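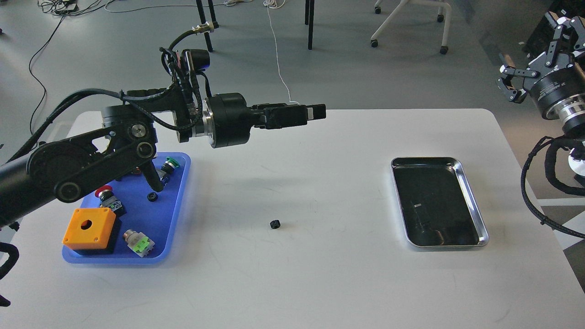 The two-arm table at Brelimis, with the push button parts in the blue tray.

Minutes, Tuesday get-together, 9 of us present. I took the notes again, so blame me for the spelling.

1. Visit to Brelimis
Farzana Sikder told us about her trip to the open day in March, and I tagged along, so I chipped in (a lot, sorry!). We spent most of our time at the two-arm table. The parts are the kind you'd find on any control panel – a red emergency stop, a green push button, an orange box with a round hole for mounting a button, and little black ring nuts. I loved it. Nuwan Talukder wanted to know how well it copes with the nuts, and Farzana said the people there were pretty frank that small round things are the hard part.

They log every try. The count on the wall was 1,669 when we walked in, and they want to get to 2,084 before they change anything on the table. Nuwan thought that was an odd number to stop at. So did I, but I forgot to ask.

2. Our own open day
Long talk on whether we could have a demo too. Zonero has a hall that holds some 100 people and we all liked that. Nuwan worries about the power outlets and will go look. Farzana will write to Brelimis and ask if they'd come to us, or at least send someone to talk. Agreed to keep it to one afternoon.

3. Other business
The Akanda newsletter wants a short piece on the visit. I said I'd do it – please send me your photos!

We stopped at 8:40. Next time we start with item 2, and Nuwan is bringing the floor plan.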